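Speaker notes: Shared Kitchens and the Tenant Handbook
Prumholm Housing Association, annual meeting of house managers
Speaker: Anežka Halás

Opening. Thank the hosts at Clondmont. Remind the audience that the revised handbook takes effect on 24 December 2021 and that printed copies are at the registration desk.

The association manages 30 houses with shared kitchens. The handbook applies to 500 tenants, of whom 470 have signed the new agreement. House managers should contact the remaining tenants in person. A second letter will not be sent.

Section one: storage. Every tenant is entitled to one shelf in a cupboard and one shelf in the refrigerator. Shelves are assigned by the house manager and recorded in the house book. Tenants may exchange shelves by agreement, provided that the change is written down. Food left behind after a tenant moves out is held for 2 days and then discarded.

Section two: shared surfaces. The former handbook said only that counters and tables must be "kept reasonable." Vivek Sengar reviewed the complaints received in August and found that this wording had been read in many different ways. The new text asks each house to agree on who uses which part of a table, and when. Some houses will prefer a schedule. Others will prefer marked areas. Either is acceptable.

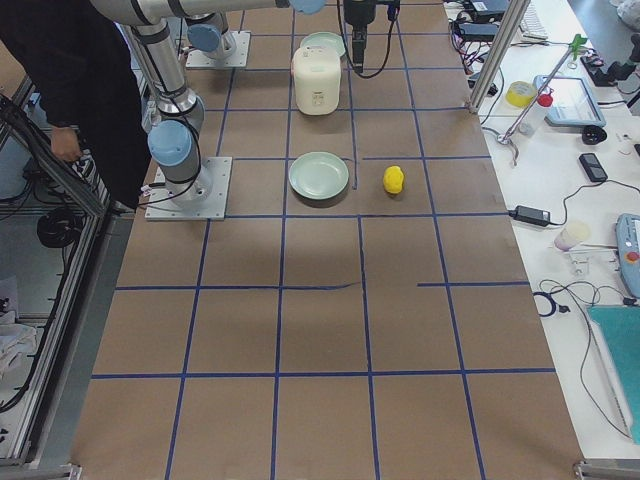
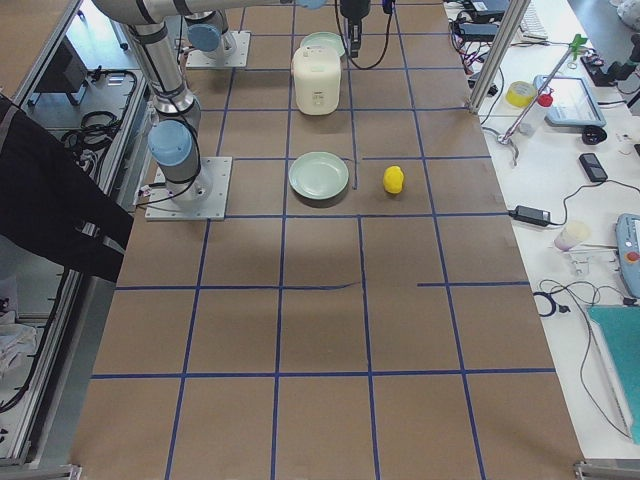
Work tables marked off in squares with blue tape.

Pause for questions on section two before moving on. The most common question concerns guests. A guest uses the space of the tenant who invited them and has no separate claim to the table.

Section three: appliances. Items supplied by the association are listed on the inside of the pantry door. Tenants may bring small appliances of their own after the house manager has checked the cord and plug. The Kollár house asked whether a private appliance may stay on the counter overnight. It may, if all tenants consent.

Section four: cleaning. The rotation remains weekly. Refer to the Trekora house, where the rotation is now posted beside the sink, and invite its manager to comment.

Closing business. Collect the sign-in sheets. Written comments on the handbook go to the main office, marked with the name of the house.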